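Equipment-planning list archive
Print this message | E-mail this message

Subject: Re: Budget for the door and handle work, second round
From: Kerubo Mushi
Date: December 1, 2022

Ruairí Mulligan wrote:
> Kerubo, before I sign anything I need to know two things.
> Why do we pay for more simulation time if we are going to buy
> the arms anyway? And can the Hilten grippers wait until
> the next budget year?

Dear Ruairí, dear all,

Thank you for the questions. I try to answer in the same order.

The simulation time is the cheapest line in the whole plan. We have now 17 tasks written for the house model, and most of them are opening and closing: double doors, cabinet doors, drawers, knobs. In the simulator we can change the gripper model in one afternoon. If we buy the wrong fingers for real, we wait 8 weeks for the next ones, and this is what happened to us in August with the order from Wojcik. I do not want to repeat it.

The double doors are the task which decides the reach of the arms. The right gripper has to keep hold of a small handle while the other arm stays free near the second door, and the body should not block the passage. I attach one view from the robot's side. 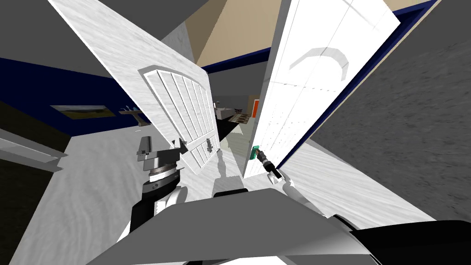

Ruairí answered me on the phone that a shorter arm from Pamside would save a good part of the money, and that he would like to see it tried on the same doors before we exclude it. I agree with him. The model of the shorter arm exists already, so I will put it in the queue this week and send the results to the list.

Now the grippers. The Hilten offer is 2,613 per piece, without the wrist adapter. We planned four pieces, two for the robot and two for spare. My proposal is to buy only two now and take the spare ones in the next budget year. The price in the offer is valid for 19 more days. After that they make a new offer and I cannot promise that it will be the same.

What I would not postpone is the choice of the finger plates. The handles in our task list are small, and the knobs are of a different shape again. With flat fingers we have to be careful how deep the piece goes between the plates, and with the camera so close to the gripper, the housing hides a part of what is held.

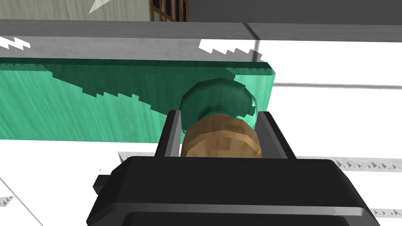 For this reason I ask for a separate small line for fingers, up to three sets of different width. Hasau can machine them from our drawings. They want the drawings in one package, so please send me your changes together and not one by one as the last time.

Also open:

- The wrist adapter. Hilten sells one, Hasau could make one. I have a written price only from Hilten.
- The real test doors. I suggest we fix the door size before we talk about the arms, because the reach depends on it.
- Maintenance for the second year. It is not in the table yet. I forgot it, sorry.

Ruairí, if the two grippers and the finger line are fine for you, please write it here on the list, so that purchasing can see it. The arms we leave open until the Pamside test is finished.

Best regards,
Kerubo

Related messages
Budget for the door and handle work, first round
Wojcik order: new delivery date
Finger drawings, please check the width
Pamside arm: which model file is the right one?
Re: Maintenance contracts, second year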